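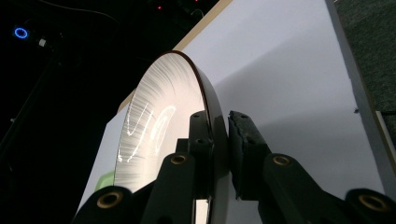
Equipment Notes, Issue 57

Midov hand gripper, second version
Maker: Florkine
Category: hand-held two-finger grippers, manual
Price as tested: $758, pads included, camera not
Compared with: Xia Light, Oden Standard
Tested by: Shanthi Debnath and Henrique Vieira
Page updated September 9, 2022

The first Midov was a good gripper attached to a bad handle. The second one has a new handle, a new linkage and a price that has moved in the direction prices move. Florkine says everything else is the same, and we believe them, down to the tiny screws that roll under the bench and take up residence there.

We have had it since January. For those who skipped our earlier hand gripper pages: you squeeze, two black fingers close, the camera on top records what they did, and later an arm is supposed to do likewise. Most of our readers buy these in pairs and then buy a third for parts. We'd rather you bought the right two.

What you get

One gripper, one spare set of pads, a camera plate, a bag of fasteners, a hex key and a folded sheet in which the hex key is given more space than the calibration. The sheet also has a drawing of the first version on it. Vasanthi Uddin in our workshop assembled ours using the drawing and then again using common sense, and the second build is the one we tested.

The linkage

This is the part worth paying for. The arms run on brass bushings, and after months of squeezing by people with very different ideas of how hard to squeeze, there is still no side play that we can feel. The Xia has plastic where the Midov has brass. It's quieter, and it closes with a pleasant sort of click, but ours developed a wobble at the fingertips that shows up in the recordings as indecision. The Oden is stiffer than either. You could hang a coat from it. You will also want a rest after twenty minutes, and your forearm will have opinions the next morning.

The Midov's fingers stay close to parallel through most of the travel. At the very end, on thin things, they toe in slightly. Florkine calls this "compliant closure." Henrique calls it toeing in.

Holding flat, shiny, unhelpful objects

Boxes tell you very little. Any gripper can pick up a box, and every gripper's web page has a picture of it doing so. We spent most of our time on rims and edges, and on discs in particular, which want to pivot about the pinch point and will do so the moment you look away.

With a big shiny disc held by the rim, the Midov did well. One finger goes inside the rim, one goes outside, and the pad takes up the difference. You can hold the thing nearly upright over a board and turn your wrist without it swinging. The Xia held the same disc until we turned the wrist, at which point it offered the disc its freedom. The Oden held it so firmly that Shanthi asked whether we had a second disc, just in case.

Brushed metal has a separate problem, and it belongs to the camera. A reflective face at a steep angle throws lamp light around in loops and squiggles, and tracking software finds these fascinating. None of the three makers can do much for you there. Move the lamp, or move yourself. A matte sheet clipped over the lamp helped us more than any setting in the menu.

The pads

Pads are consumables, like tires and patience. The ones on the Midov are soft and grippy, and their edges go ragged with use, crumbs and all. We kept going with tatty edges and found the hold hardly changed while the middle of the pad was sound. Replacement means peeling, scraping, swearing and sticking, in that order. Allow longer for the scraping.

Oden's pads slide out of a channel and slide back in, a lovely idea, and one they charge $80 a set for. Xia's are molded onto the finger, so when the pad goes you buy a finger. We asked whether that was deliberate and received a brochure.

The small holes in the tops of the Midov's fingers are for mounting your own tips. They take ordinary screws, for which we are grateful. Debashish Selvanayagam has been making narrow tips for picking up cards and lids, and we'll put his drawings on the downloads page once he stops improving them.

Opening width

Here the Midov and the Oden part company. The Midov opens wide, wider than you think you need, and you will be glad of it the first time you approach a serving tray at an angle with somebody waiting for you to finish. Wide open, it leaves a clear view of the tray between the fingers, and that matters more than the spec sheets let on. If the camera can't see the surface between the tips, neither can whatever is learning from it.

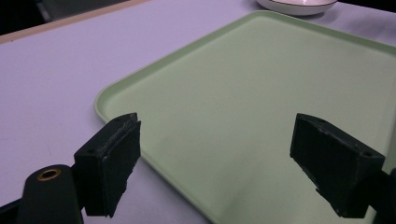
The Oden's fingers are thick enough to fill that gap with Oden. Open it fully and you still get a fine recording of two fingers and a modest one of the job. The Xia is the best of the three for view, having the thinnest fingers, and the worst for reach, having the shortest.

Low rims are the real exam for all of them. A tray with a shallow raised edge gives you very little to get hold of, and the temptation is to come in flat and scoop. Don't scoop with the Midov. The linkage sits low at the front, and the mounting posts arrive at the table before the tips do. Come in steep, pinch the rim near a rounded corner, and lift slowly. Shahnaz Patwary got it first time and has mentioned this since.

Camera plate

Adequate. It has four slots where two holes would have done, so the camera can be mounted in a great many positions, all but one of them wrong. Mark the right one with paint. The plate doesn't creep once tightened, which puts it well ahead of the Xia's spring clip. A view with the fingers coming up from the bottom and plenty of table beyond them is what we settled on, and our older software accepted it without a new calibration, though it sulked for an afternoon.

Cable routing is left to the owner. There is a molded hook on the handle, and it is the wrong size for every cable we own.

Comfort

Better than the old one by a long way. The trigger is broader and no longer has the seam that left a line across your finger. Henrique (large hands) can work with it through a long session. Shanthi (small hands) can too, but only after moving the trigger stop inward, a job that needs a smaller hex key than the one supplied. Left-handed users get the same grip as everybody else and the safety lanyard on the wrong side.

Complaints, minor

The pad adhesive smells like a new shower curtain.
The carry case fits the gripper or the camera plate.
The matte black finish picks up chalk, flour and dust, and gives none of it back.
Florkine ships the fasteners mixed. Sort them before you begin.

Which one

Buy the Midov if you handle a bit of everything and would like one tool that copes. Buy the Oden if your objects are heavy and your operators are young. The Xia makes sense for light tabletop work and short sessions, and at its price you can afford to wear out fingers for a while before the sums turn against you.

If you own the first Midov, the new handle is sold separately and fits the old body with two screws and a washer that isn't in the packet. We'd start there.

Ordering

Midov, second version: $758
Handle only: ask, the price changes
Spare pads, one set: $50
Shop demo unit: available for loan to account holders, one week at a time. Please return it with the hex key.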